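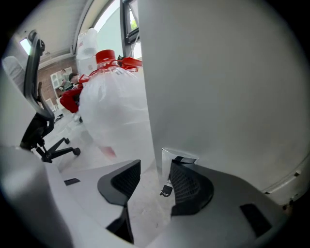
Home Forums Members Search Log in

Thread: Housekeeping rules for handheld gripper sessions – please weigh in

tidewrack
January 30, 2020
Hello everyone, and thank you for all the kind help with my calibration question. I've been asked to write a one-page set of working rules for our handheld gripper recordings at Plelia, and before I hand it over I'd love to hear from people who have been at it longer than me. My draft says: floor clear before you start, other people out of view unless they've signed the sheet, pads checked between runs, and nothing hanging near the fingers. The last one worries me most. Keys, lanyards, bag cords, all the everyday stuff that ends up dangling right where you want to close the grip!

Bassey_K
Good list. I'd put the pads first. We run mesh pads too and they pick up lint like you wouldn't believe, and a fuzzy pad holds a metal cup quite differently from a clean one. Our sheet says wipe both fingers every 2 runs, and then somebody initials it.

orrinfell
I'm going to disagree a little, and I hope you'll take it in the friendly spirit it's meant. If you clear every room before you record, you end up with 958 clips of a very tidy room, and your policy falls over the first time it meets an office chair. Leave the chair. Leave the plastic-wrapped bundles where the delivery people put them. The rule I'd write is "make it safe, then leave it alone."

tidewrack
That's fair, and I do see it. But casters roll, and the person holding the gripper is usually looking at the fingers and walking backward. I nearly sat on a colleague last April.

orrinfell
Ha! All right, then park the chair and mark the walking path. I still wouldn't take it out of the room.

Naledi Magagula
Hi all, I look after the safety paperwork at Sostico, so forgive me if this runs on a bit. I think you are talking about two separate rules and they would be happier on separate lines. One is for the operator's feet: a walking path, no small items on the floor inside it, cords off the ground. The other is for what the camera sees, and there I'm with orrinfell – ordinary clutter is welcome. On people, I'd be stricter than the draft. Somebody bent down working behind a big package may have no idea you've started, so we call out "recording" and wait for an answer from everyone in the room. A signed sheet from last week doesn't do that job.

Bassey_K
We tried calling out and folks stopped hearing it after a while. A light on the door worked better for us.

Naledi Magagula
A light is lovely for people coming in, but it does very little for a person already inside with their head down. Could you do both?

Bassey_K
We could. I'll grumble, but we could.

sultach_bench
Small thing from the Sultach side. For straps and cords, our wording is "loose loops are either the target or out of reach." You can practice picking up a key fob all day long if that's the task, but if the task is the cup, move the fob. It has saved us plenty of arguments over which clips to keep, and with 2,000 of them to sort through I was very grateful for it.

tidewrack
Oh, I'm stealing that one, thank you! New draft, then: path marked and clear, chairs parked, call out and wait for an answer, pads wiped every 2 runs, loose loops either the target or out of reach. Clutter outside the path stays. Does anyone object to my dropping the signed sheet?

Naledi Magagula
I do, I'm afraid. Keep the sheet for consent to be filmed and use the call for safety. I can send you our form if you'd like something to start from.

tidewrack
Yes please, that would be wonderful. Sheet stays in.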